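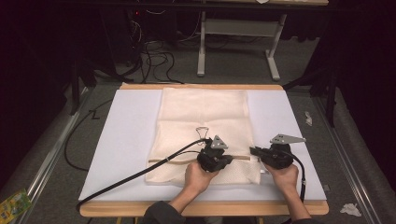
세탁망의 지퍼는 세탁하기 전에 어디까지 닫아야 하나요?

끝까지 닫고, 손잡이를 지퍼 끝에 있는 고무줄 덮개 안에 넣으면 됩니다. 덮개가 없는 세탁망은 손잡이를 눕혀 놓고 작은 머리끈으로 한 번 묶어 줍니다.

저는 한국에 와서 처음으로 세탁망을 쓰기 시작했습니다. 그 전에는 스웨터도 양말도 전부 그냥 넣고 돌렸습니다. 그래서 이 페이지에는 제가 실수하면서 배운 것을 적습니다.

지퍼가 뻑뻑할 때
힘으로 당기지 마세요. 망이 얇아서 지퍼 테이프 옆이 먼저 찢어집니다. 세탁망을 평평한 곳에 펴고, 한 손으로 지퍼 테이프를 잡고, 다른 손으로 천천히 움직입니다. 그래도 안 움직이면 양초를 지퍼 이에 조금 문지릅니다. 양초가 많이 묻으면 마른 칫솔로 털어 냅니다.

지퍼에 망이 끼었을 때
앞으로 더 당기면 안 됩니다. 손잡이를 조금 뒤로 보내고, 낀 천을 옆으로 살살 빼 주세요. 저는 급해서 가위로 자른 적이 있는데, 그 구멍으로 양말이 다 나왔습니다.
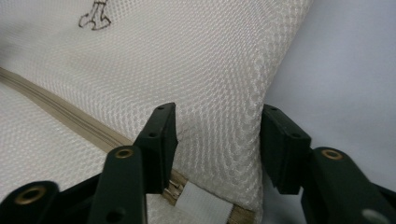

살림 메모 | 글: 사몬테 살림방 | 등록 25/11/28 | 조회 1,277

망의 눈 크기를 고르는 방법
흰 세탁망은 모두 비슷하게 보이지만, 가까이에서 보면 눈의 크기가 다릅니다. 눈이 작은 망은 스타킹이나 얇은 블라우스에 좋습니다. 수건이나 두꺼운 옷은 눈이 큰 망에 넣는 것이 좋습니다. 물이 잘 지나가야 세제가 남지 않습니다.

얼마나 넣을까
세탁망의 반 정도, 많아도 3분의 2까지만 넣습니다. 가득 채우면 옷이 안에서 움직이지 못하고 때가 잘 빠지지 않습니다. 반대로 큰 망에 얇은 옷 하나만 넣으면 옷이 한쪽에 뭉칩니다. 그럴 때는 망의 남는 부분을 접어서 끈으로 묶습니다.

지퍼 옆의 하얀 라벨
품질 표시가 적힌 라벨은 그냥 두어도 됩니다. 라벨이 지퍼에 자꾸 걸리면 바느질 선에서 조금 떨어진 곳을 자르세요. 바느질 실을 같이 자르면 지퍼 끝이 풀립니다.

말리기와 보관
세탁이 끝나면 옷을 바로 꺼내고, 세탁망도 지퍼를 열어서 따로 말립니다. 건조기에 넣어도 되는지는 포장에 있는 표시를 확인해 주세요. 제가 쓰는 플루테티 세탁망은 2개에 2,820원이었고, 건조기는 안 된다고 적혀 있었습니다. 다 마르면 반으로 접어서 세제 옆에 세워 둡니다.

구멍이 작으면 흰 실로 꿰매서 계속 쓸 수 있습니다. 지퍼 이가 빠진 것은 세탁에 쓰지 말고, 양파를 걸어 두는 망으로 쓰면 편합니다.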